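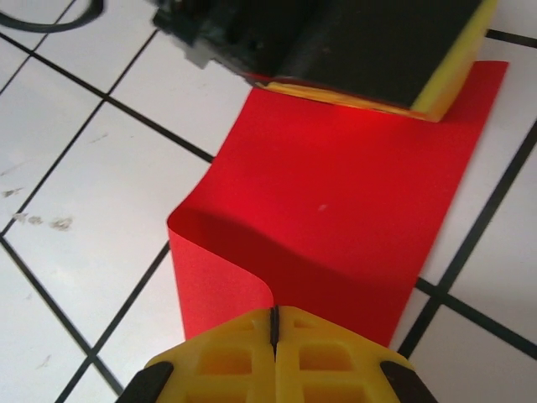

Godton Display Workshop, Paper and Backdrops Team

Section 6: Laying Out and Flattening Colored Sheets on the Floor

Use this section for single sheets of colored paper that are too curled to cut or paste. It covers the tiled floor in the back half of the workshop only. For work on the cutting tables, see the section on rolls and long backdrops.

A red sheet on the tiles, with a sponge at the top edge and the left edge lifted into an S-shaped bend, is at the stage covered by steps 7 to 9. The top is weighted, but the left side still has to be brought down.

What you need

Colored sheets, matte side up
Dry sponges with a scouring layer, one for each sheet
A clean, soft cloth
A dustpan and brush
Flat boards from the Pretorius rack
Low-tack tape (optional)

CAUTION: Sponges for this job must be completely dry. Red and dark blue paper will bleed if it gets damp, and the color is hard to get out of grout. Do not borrow sponges from the sink.

Preparing the floor

1. Sweep the tiles, then run the brush along the grout lines. Grit collects there and will mark the paper once a board is on top.

2. Wipe the tiles with the soft cloth. If you need to use water, wait until both the tiles and the grout are dry before going on. Dark grout can look dry before it is, so press a scrap of white paper onto it and check for damp.

3. Decide which way the sheets will lie. You do not have to follow the grid of the tiles. Leave a walking space between sheets.

Checking the sponge

4. Squeeze the sponge in a paper towel. If the towel picks up any moisture, choose another sponge.

5. Tap the sponge over the trash can to shake out crumbs. Scouring layers wear at the corners first. Throw out any sponge that is shedding.

Placing the sheet

6. Hold the sheet by two opposite corners and lower it to the floor. Do not drag it across the tiles.

7. Set the sponge along the top edge, lined up with that edge, with the foam side down and the scouring layer facing up. The scouring layer scratches matte paper and leaves pale lines that show under display lights.

Note: A narrow margin of paper can be left showing beside the sponge. Use it to check that the sheet has not shifted.

8. Look for curl on the free edges. A small lift at a corner will usually settle under its own board. If the edge rises, folds over, and drops back down, it needs to be eased out by hand first. Go to step 9.

9. Put one palm flat on the middle of the sheet. With the other hand, slide your fingers under the raised part and guide the edge outward, away from the middle. Work slowly from the top of the sheet to the bottom.

CAUTION: Never press straight down on a raised curl. This turns a soft bend into a crease, and creases do not come out.

10. Brush off any specks with the soft cloth. Lift them away with a light flick. Rubbing will polish the surface and leave a shiny spot.

11. Lower a board onto the sheet, starting at the sponge end and stopping just short of the sponge. Remove the sponge once the board is down, then slide the board up to cover the top edge.

12. Leave the sheet for at least 10 hours. Overnight is best. Write your initials and the start time on a strip of tape and stick it to the board.

If the edge will not stay down

Some sheets, mostly from the outside of a tightly packed bundle, will spring back as soon as you let go. Turn the sheet over and roll it loosely the opposite way, with no sharp bends. Hold it for a minute, then start again at step 6. If it still springs back, put low-tack tape along the edge, half on the paper and half on the tile. Test the tape on a scrap first. Peel it off toward the outside of the sheet.

Sheets with a crease or a torn edge go in the offcuts drawer. Small pieces get used for lettering.

Shadows and color checks

A raised edge throws a dark band across the paper, and the shaded part can look like a deeper shade of the same color. Wait until the sheet is flat before matching it to another sheet or reporting a stain. Yellow foam can also tint the paper next to it by reflection. Move the sponge away and look again.

Storing flat sheets

Stack finished sheets in the Lotlow drawers, one color to a drawer, with a sheet of tissue on top. Each drawer takes up to 300 sheets. Put sponges back in the dry bin with the lid off.

Questions about paper stock go to Marina Karagiannis. For missing boards or damaged tiles, leave a note for Kosmas Liapis at the front desk.

Section last checked 3 Feb 2026, T. Blackwood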